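Skenix Cell 2: arm restart inspection
Date: 08/04/2023
Inspected by: Isla Rutherford
Reason: gripper released a part early during a tidying run, cycle 1,308

1. Emergency stop. PASS. Tested from both positions.
2. Base mounting. PASS WITH COMMENT. Bolts re-torqued. The side table is the weak point: it rocks if leaned on. Hamish Morrison to brace it before speed goes above 20 per cent.
3. Cabling. FAIL. Cable crosses the rug on the walking side. Trip hazard, and a pull would load the connector at the base. Reroute or cover.
4. Gripper force. FAIL at first test, PASS on retest. Force setting had reverted to the default after the controller update in December. Restored and locked.
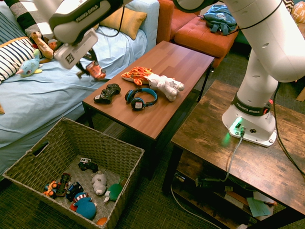
5. Soft objects. NOT TESTED. Plush toys compress and the width reading drifts, so the hard-toy result can't be carried over. Kirstin Pollock has the test sheet.
6. Clearance to furniture. PASS. Low approach over the sofa checked at reduced speed, 5 passes, no contact.
7. Fault log. PASS WITH COMMENT. Log holds 32 entries, most of them duplicate grip warnings. Clear after export.

Items 3 and 5 stay open. No unattended running until both are signed off by Fiona Rennie. Anyone entering the cell presses the stop first, including for a dropped toy.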